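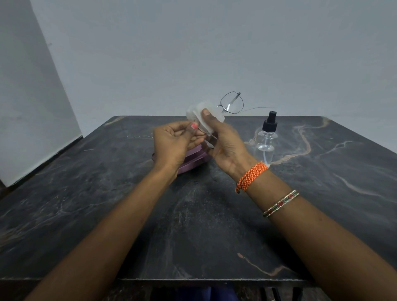 4.2 The eyeglass task

We chose eyeglass cleaning as the second benchmark for Trudo after the first one, sock pairing, was solved by a change of laundry habits in the first author's household. The task is easy to state. A pair of glasses starts in its case, comes out, gets sprayed, gets wiped on both lenses, and goes back in the case. Every member of the workshop who wears glasses considered this trivial until asked to explain it slowly to a machine with two fingers per hand.

Trudo's arms are the ones described in Section 3: printed links, hobby servos, and shoulder brackets cut at Ivisell, the shared workshop where most of the build took place. Each gripper closes on foam pads. With the pads fitted, the gripper has no trouble holding a lens and considerable trouble letting go of a tissue. We first tried to fix this with a slicker pad material and lost the ability to hold the lens. The version reported below uses foam on one finger and bare plastic on the other, a compromise that pleased no one on the build team and has survived every review since April.

Human demonstrations were done seated at a table, bare-handed, with the demonstrator's head view as the only video stream. We gave no script beyond the start and end states. This was a matter of principle for one of us and of laziness for the rest. The first thing we learned from the footage is how much of the work is done by the hand that seems to be resting. While one hand wipes, the other grips the rim low down, shifts the tissue, takes up slack, and turns the lens into the pressure. Our original task breakdown called this hand "the holder" and gave it a single command, hold. The revised breakdown gives it five commands, and we kept the name out of spite.

The folded tissue was the second surprise. A person folds it into a pad thick enough to push against and wraps it over the lens so that both faces can be rubbed at once. Our simulator, Au, treats tissue as a sheet with no thickness, and in simulation the wiping policy did beautifully, since the fingers could press as hard as they liked through nothing at all. On hardware the same policy bent a temple arm. We then capped the grip command in software and moved to a thicker fold, prepared by hand and placed in the gripper before each run. We count this as human assistance in the results and ask the reader not to dwell on it.

Thin wire rims remain the hardest part for perception. Against a dark, veined, marble-look tabletop the segmentation model, Hellow, was fond of reporting the beige veins as temple arms, and on one run Trudo made several patient attempts to pick up the table. Changing the tabletop would have been sensible. Helge Engebretsen argued that people own ugly tables and robots should learn to cope, and he had done the labeling, so the table stayed. What helped in the end was asking the model to find the lenses first, by their glints, and to look for metal only in the neighborhood of a lens. The case, being purple and solid, was never a problem. We mention it here so that something in this section goes well.

The spray bottle is left to stand behind the glasses and slightly to the right in all robot runs. It is a reachable position for the right arm and an unfortunate one for the right elbow. Pumping the sprayer takes more force than our wrist servo can supply, so Trudo currently moves its gripper to the bottle, waits 5 seconds, and lets a human press the top. We looked at a foot pedal. The foot pedal now controls the workshop radio.

Returning the glasses to the case was split from the wiping phase and trained alone. Figure 6 gives the human reference for handling near the case: one hand stays over the open case while the other pinches the frame from above. Early policies kept the left arm politely out of the way, and the case slid along the table whenever a temple arm caught its lip. Adding the left hand as an anchor cured most of the sliding. It also gave us a new failure, in which the left hand anchors the case by closing it.

Figure 6. Human reference view for the case phase. Left hand over the open case, right hand at the frame of the glasses, spray bottle standing behind.

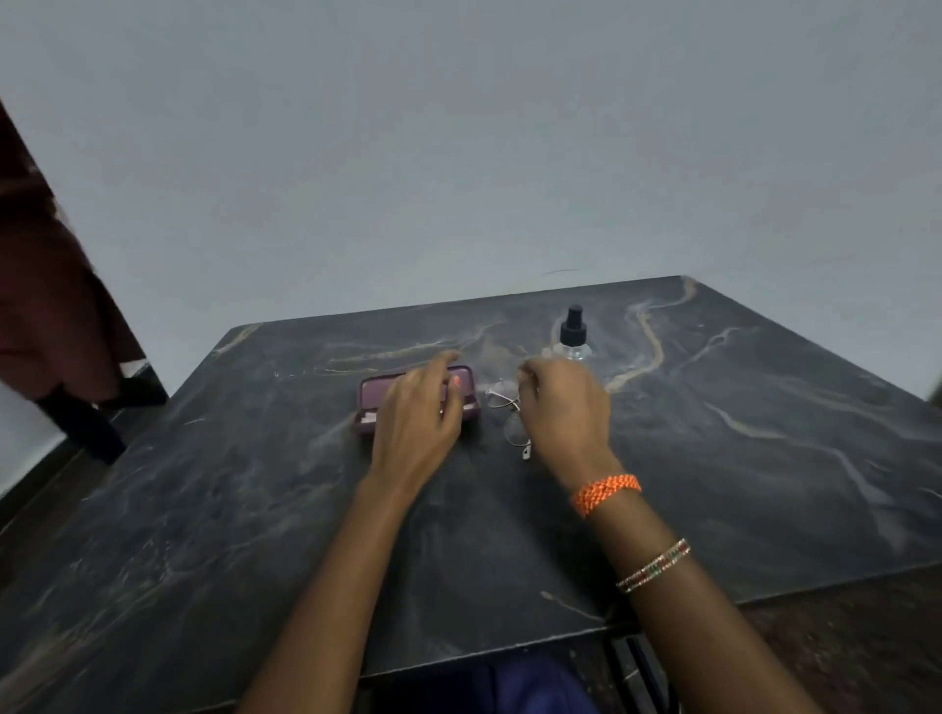

4.3 Scoring

A run is scored complete if both lenses have been wiped and the glasses are in the case with the lid able to close. We allow up to 20 regrasps per run. Cleanliness is not scored, after an attempt to do so ended in a long disagreement over what the lenses had looked like to begin with.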